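Pinza de mano Kerix para enseñar tareas a un robot: mi opinión después de todo un invierno
Publicado en Herramientas de taller

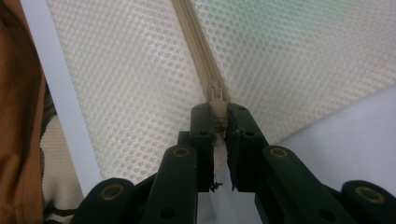

Para qué la compré

Llevaba bastante tiempo dándole vueltas a la idea de enseñarle a nuestro brazo a manejar cosas blandas, y quienes hayan peleado con telas ya saben de lo que hablo. Las piezas rígidas las teníamos más o menos dominadas con el mando a distancia, pero una cremallera cosida a una malla es otro mundo: la tela cede, el carro se tuerce, y desde la pantalla uno no nota nada de nada. Vidar Lindholm, con quien comparto el taller, insistía en que lo mejor era hacer la demostración con la mano, llevando los mismos dedos que luego llevará el robot, y al final le hice caso (menos mal, porque me lo habría recordado hasta el verano).

Pagué 525 euros por el conjunto, con la cámara y el soporte. Barata no es, pero el equipo de teleoperación de Wanden que probamos antes costaba 3.397 y, para lo que hacemos nosotros, me parecía una barbaridad.

Cómo se siente en la mano

Pues muy bien, la verdad. El cuerpo es de plástico verde oscuro, mate, con los eslabones articulados que abren y cierran los dedos, y unas anillas de color latón en los eslabones que además le dan un aire bonito, de herramienta hecha con cariño. Los dedos son estrechos y eso se agradece muchísimo al coger el carro de una cremallera, que es pequeño y resbaladizo y no perdona. En la mía, además, el movimiento es suave desde el primer día y no le he notado holgura.

Lo que sí cansa es la muñeca. A la media hora empiezo a hacer gestos raros, y esos gestos quedan grabados en la demostración igual que los buenos. Mi consejo es parar cada cierto tiempo, tomarse un café y volver con calma.

Las cremalleras, que es lo que importa

Grabé 108 demostraciones a lo largo de enero, casi todas con malla blanca y cremallera beige de plástico, que es una combinación bastante traicionera: la tela clara con luz uniforme apenas da contraste. El verde oscuro de la pinza, en cambio, destaca perfectamente, y a la hora de revisar las grabaciones se ve enseguida dónde están los dedos y qué están cogiendo.

Las primeras salieron flojas por culpa mía. Tiraba demasiado rápido y cambiaba de ángulo a mitad del recorrido, como hacemos todos al cerrar una chaqueta sin pensar. Ottar Tveit, que tiene mucha más paciencia que yo, me sugirió acercarme siempre despacio, cerrar los dedos sobre el carro, esperar un instante y solo entonces seguir la línea de los dientes. Repetí la serie así y el brazo aprendió bastante mejor. Con las cremalleras rectas ya me fío de él; en las curvas todavía se atasca y hay que echarle una mano.

Lo que cambiaría

Las instrucciones vienen en una hoja doblada con letra diminuta y se saltan la calibración de la apertura, que a mí me costó una tarde entera. También echo de menos unas yemas de recambio en la caja. Las pedí aparte a Perkel y tardaron lo suyo en llegar, aunque encajaron a la primera.

¿La recomiendo?

A quien trabaje con telas, bolsas, fundas y cosas por el estilo, sí, con mucho gusto. Para mover cajas o piezas pesadas me quedaría con el mando de siempre, que cansa menos y sobra para eso. Le pongo 4 estrellas de 5, y la que falta es por la hoja de instrucciones. Si alguien ha probado los dedos anchos de Eide con cremalleras metálicas, que me escriba en los comentarios, que estoy dudando si pedirlos.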